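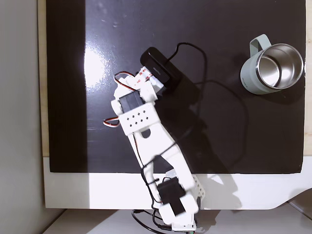 Mahsa Abbasi asked whether the bench cell means fewer hours on second shift. It does not change the posted hours. The February schedule has the same number of people on it as the current one, and the rest of this item covers what they will be doing differently.

**Bench handling, Flusareck site**

Fondura has been running small arm handling on one bench since the start of the quarter. The task is narrow: approach a mug, close on it, lift it, set it down inside the marked area, release. Steel-lined mugs were picked first as they are the part that people on the finishing line handle most, and the part most often named on the wrist strain forms.

The work splits into two jobs. The first is demonstration. A person moves the arm through the task, and the joint positions are stored along with the video. One set is 20 runs. The second is review. Someone goes through each stored run and marks it as keep, trim or drop. Both jobs are done by line staff who have finished the half-day bench course. No programming is involved in either one, and none is expected.

Review has turned out slower than planned. The original estimate from Tehrani, who supplied the control software, assumed a reviewer would look only at the end of each run. In practice most of the runs that get dropped are dropped for the approach, where the jaw comes in too low or touches the handle first, so the whole run has to be watched. The time sheet code for this is now separate from general inspection. Please use it. Hours booked to the old code through last week will be moved over by the office and do not need to be re-entered.

Handle direction matters more than position. The first sets were recorded with the handle always pointing the same way, and the arm did poorly as soon as it was turned. Sets recorded now must rotate the mug between runs. The rotation chart is taped inside the cabinet door -- follow it in order, and do not skip the positions that are awkward to reach.
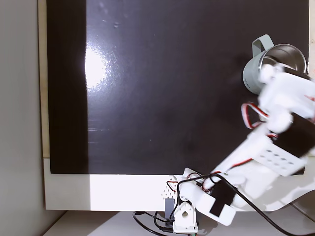 The target before any of this moves to the line is 1,000 kept runs. Dropped runs do not count toward it. Trimmed runs do, provided the grip and the release are both still in the trimmed section.

Changes to the working day for bench staff are as follows:

- Bench turns are limited to 30 minutes, then a swap with the reviewer. Moving the arm by hand is light work, but it is repetitive, and replacing one strain with another was not the purpose.
- There are 2 people on the bench at all times, one at the arm and one at review. Neither post is covered by the line lead.
- Bench hours are paid at the inspection rate, including for staff whose regular post is packing.
- Runs are stored under a set number. Operator names are not kept with them, and keep or drop marks are not used in performance talks.

The last point was raised at the shift meeting and is now written into the bench procedure. Earlier sets did carry initials in the file name. Those have been removed.

Two items remain open. Servo heat is one: the motor nearest the base reaches its limit during long sets, and the arm then goes slack without much warning. Until Biria delivers the replacement, stop at the end of a set and let it rest for the length of the swap. Support the arm with a hand before cutting power. The other is glare. The overhead light reflects off the black work surface, and the effect on the camera is being checked against a matte sheet. If the matte sheet is better, the existing sets may need a partial repeat, and those hours will be scheduled as bench time.

Staff who want the bench course should put their name on the sheet by the time clock. Places go in order of sign-up, with second shift first for the next round, as first shift filled the last one. The course covers arm handling, the swap, the review marks and the stop button. Bring safety glasses. Loose sleeves must be rolled up or taped, and lanyards stay in the locker.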